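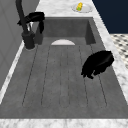

One student in the Wednesday section asked why cloth pickup is scored on its own, when a gripper that can lift a plate ought to manage a rag. The short answer is that a rag has no fixed shape to plan for.

Lab 4: Comparing two grippers on soft objects

The kitchen sink task runs in the Cerklow simulator. Black cloth on dark gray gives the depth camera and the color camera different problems, so record which one your controller used.

Grippers
Cumach: two parallel fingers, flat pads.
Shim: two thin fingers, meant to slide under an edge.

Procedure
Run 200 trials with each gripper, using the same 200 start states for both. Start with the cloth in the basin. The cloth over the faucet is a separate task and is graded next week. Leave the plate and the corn where they are. A trial in which either one moves is a failure.

A grasp counts if the cloth clears the rim and stays in the fingers until the arm stops.

Known problems
Shim can catch in the floor grooves when it comes in low. Raise the approach height by 13 mm and try again before you change the controller gains. Start state 276 in the full Nenditura set loads with the arm inside the counter. Skip it.

Hand in
One table of grasps and failures for each gripper, and a paragraph on the most common failure. Do not average the two grippers together.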